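Print this page | E-mail this page

The Big Kitchen Sort-Out: Plates, Bottles and a Green Colander

October 2024 -- posted by the Condura kitchen page
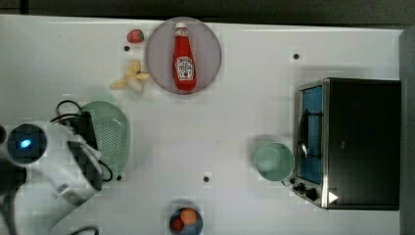 Ketchup on the pink plate, with the bananas and the strawberry keeping it company.

Welcome back, and do put the kettle on, as I have been meaning to write this up ever since February and have rather a lot to say for a page with so little to look at! The small kitchen at Condura has been turned out, wiped down and put back together, and in between I had the great pleasure of spreading things over the white table and seeing what we had. I do love a white table for this sort of job. Everything shows up against it, and you can walk round with your mug and think about where it all ought to live.

The plate is a favourite of mine, a soft pinky-mauve with a rim a touch lighter than the middle. It came from a box of mixed crockery we bought from Maksymiv for 15 pounds, and I still think that was a bargain (the box also held a gravy boat I have never once used, but I can't quite part with it). The Heinz bottle takes up nearly the whole length of the plate, lying down as it is with its white cap on, and the red looks lovely against the pink.

Bananas and a strawberry next. The bananas are a pale, creamy sort of yellow, spread out like a fan and just touching the plate, and the little strawberry has its green leaves on top. I have always liked a bit of fruit about the place -- it cheers up a kitchen on a grey morning, and ours has had plenty of those.

Then there is the colander over on the left, light green and oval, with small holes all over. Ours have always been round, and I was doubtful about an oval one until I tried it across the narrow sink at Wadex, where it sat as snug as you like. I have since rinsed peas, new potatoes and 11 punnets of blackcurrants that way, and I wouldn't go back.

The cupboards come next, starting with the tall one by the door, and I am hoping to find the lid of the big casserole in there.

Filed under: Kitchen & Table, Sorting and Storing

Print this page | E-mail this page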